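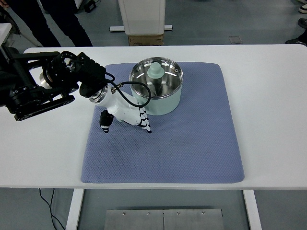
Is Yvette McIntyre leaving "Tomoana" for good?
She is leaving at the end of the current season, and her character is not being recast. The producers have left room for a guest return, but McIntyre has signed nothing beyond the episodes already shot.

The actress confirmed the news in November in a short message to fans, ending several weeks of rumors about her future on the family drama. She has played Nora Tomoana, the eldest daughter and later the head of the family's shipping business, since the first episode.

"I have loved this job and I am tired," McIntyre wrote. "I want to be home for a while. After that I would like to do a play, if someone will have me."

The message went up shortly after 9 in the morning and was gone an hour later. It came back before noon with one line removed. The missing line had thanked "the people who fought for my scenes," and fans who had saved the first version quickly began to guess who was meant. McIntyre's agent, Darlene Sutherland, said the change was made to fix a mistake and that there was no dispute behind it.

"Yvette is on good terms with everyone at the show," Sutherland said. "She told them her plans before the scripts for the last episodes were written. They had time to give Nora a proper ending."

Botier, the company that makes the series, issued its own statement the same afternoon. It thanked McIntyre for her work and said the next season would go ahead with the rest of the main cast. It did not say how Nora leaves the story.

Rumors about an exit started when McIntyre missed the cast's appearance at a fan weekend in Pletar, the coastal town where the outdoor scenes are shot. Organizers had sold 2000 tickets for the main panel, and her name was still on the printed program. Ultan Kinsella, who plays Nora's husband, told the audience that she was resting and sent her love. He was asked about her four more times before the panel ended and gave the same answer each time.

Kinsella has now spoken a little more freely. In a radio interview he said he had known for months and had found it hard to keep quiet.

"I'm a terrible liar, so I mostly stayed indoors," he said. "We shot our last scene together late at night and then we sat in the makeup trailer and ate toast. I'll miss her very much."

He would not say whether his own character stays in the series. His contract covers one more season, according to Botier. 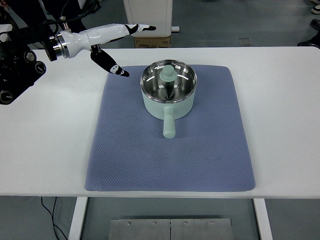
The writers are expected to move the story toward the younger members of the family. Sumaiya Bhuiyan, who joined last season as the lawyer Leena, has been promoted to the main cast and will appear in all 10 episodes of the new season. Bhuiyan said she had heard about the promotion and McIntyre's exit in the same phone call.

"I was happy for maybe a minute," she said. "Then I had to sit down. Yvette was the first person who learned my name on set."

Natanael Holanda, the show's head writer, said he had drafted three different endings for Nora and that McIntyre had read all of them. The one they used was her favorite, though it was not his. He has asked viewers not to share details from the location shoot, where people with phones could watch part of the last week's work from the harbor wall.

"Some of what's going around is right and some of it is from a dream sequence," Holanda said. "I won't tell you which."

Fans have taken the news hard. An online petition asking Botier to bring McIntyre back for at least one more year had 2478 signatures by evening. Other viewers said she had earned a break and asked people to leave her alone. A few want the series to end with her, and point to the drop in quality they saw when Nora was written out for a month in the third season — a stretch the writers have since admitted was rushed.

McIntyre lives outside Pletar with her 2 children and rarely gives interviews. She was a stage actress before the series and has spoken in the past about wanting to go back. The Drosamon, a small theater in the town, was named by several fan pages as her likely next stop. The theater said it had no agreement with her and that its spring schedule was already full, but that she was welcome to call.

Sutherland would not discuss future work. She said McIntyre has turned down two television offers and does not plan to look at scripts before the summer.

The remaining episodes of the current season will air in their usual evening slot. Botier says the final one, which includes Nora's last scene, will run 10 minutes longer than normal. McIntyre will record a short farewell to viewers to be shown right after it.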